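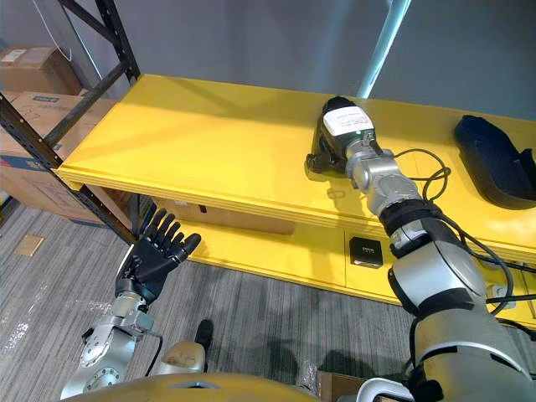 Forum > Arms, Hands & Grippers > Head to Head

Five fingers vs. parallel jaw for shelf work – is anyone really better off?

Print this thread | E-mail this thread

plindham_pete
1 May 2022

We've had the Zudard hands on both arms since March and I'm still not sold. The shot is from the head camera during shelf work. Right hand has the black unit with the green light, up on the top yellow shelf. Left hand is just open, waiting its turn.

My problem is simple. The vendor pitch was "human hands for human objects." Fine, but most of what we move is boxy. Our old two-jaw gripper from Clerkine did boxy without any fuss, and it had fewer parts to go wrong. I logged 502 picks on the new hands and 37 were drops or regrasps. I don't have a clean number for the old gripper, so don't ask.

Has anyone run both on the same shelf?

torque_wrench_tina

You don't have a clean number for the old one, so what are we comparing? I'm not trying to be rude, but "it felt better" is how my shop ended up buying the wrong arm twice.

Also, what speed? Ours behave very differently above half speed.

plindham_pete

Half speed, same as before. And yes, fair point on the baseline. The old logs went away with the old controller.

M_Lubis

Mawar Lubis here, I do integration work and I've put both types on customer arms. Parallel jaw wins on boxy things if you can get at two opposite sides. On a shelf you often can't. Look at where that hand is, down on the shelf top and half out of view. A wide jaw needs clearance on either side, and with clutter nearby you won't have it. Fingers can come in from above or from one side.

I wouldn't pay the asking price for the Zudard, though.

greasefitting

Disagree with Mawar. Clearance is a planning problem. Rotate the wrist, come in at an angle, done. People buy fingers to get out of writing a decent approach.

What bothers me more is the cable on that arm. Look at the loops near the wrist. I would want all of that sleeved and clipped before I trusted any pick count. One snag on a shelf edge and your hand gets blamed for it.

M_Lubis

Rotating the wrist works until the rack upright is in your way. Agree on the cables.

plindham_pete

The slack is there for wrist roll. We tried it tighter and the arm faulted at the end of its travel. But OK, I can't rule out that a few of the 37 were cable drag. I never tagged them by cause.

torque_wrench_tina

Then tag them! Same object, same shelf, 20 picks with each gripper, write down why each miss happened. It's an afternoon. Right now you have one number and a bad mood.

shelf_life

Nobody has mentioned the camera. With the view from the head, the hand covers the thing it's holding. In that picture I can make out a white label and the light, and not much of the grip itself. We added a wrist camera from Arabzadeh and our regrasps went down – but we changed the finger pads the same week, so take that for what it's worth.

greasefitting

So, not worth much.

shelf_life

Ha. Fair.

plindham_pete

I can borrow a Clerkine jaw for 2 days. Will do Tina's test with the black unit and a plain carton, cables clipped as well as I can get them. Still expecting the jaw to win on the carton. Less sure about the other one.

M_Lubis

Put the carton on the lower shelf for half the runs, please. The top one is the easy case.

Print this thread | E-mail this thread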